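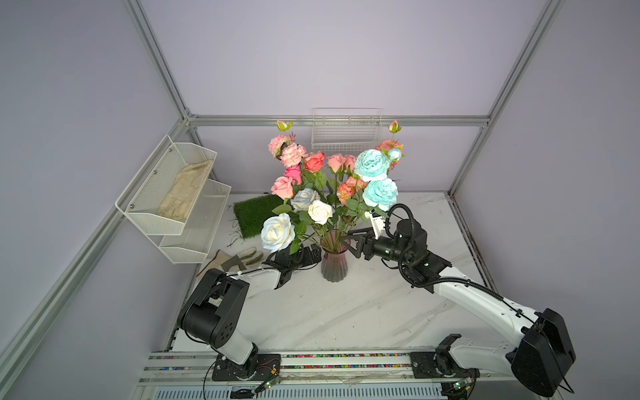 Workshop > Grippers > Spares and updates > Rovon finger kit

Search parts Go

Rovon Finger Kit, Revision B

We love the Rovon gripper, and it's lovely to have a proper fix for its one bad habit! Fingers from the first batch could creep shut after a power dip. The arm stayed put, the supply came back, and the gripper closed a little further than it had been told to. On a steel bracket you'd never notice. On a flower stem or a glass rim you certainly would.

The fault was a position reading lost at restart. Revision B fingers come with a new sensor board that keeps the reading, and after a dip the gripper now holds still and waits for you to clear the alarm. We cut the power 300 times on the bench at Gundano and the fingers stayed where they were every time (very satisfying to watch).

In the box: two fingers, sensor board, 16 screws, short cable.

Fits Rovon grippers sold before May. Tokora wrists need the longer cable, sold separately.

Fitting takes 30 minutes. Switch off at the wall first and keep hands out of the fingers until the board is in. If your gripper has already closed by itself, please stop using it until the kit is fitted.

Page updated 2023-07-22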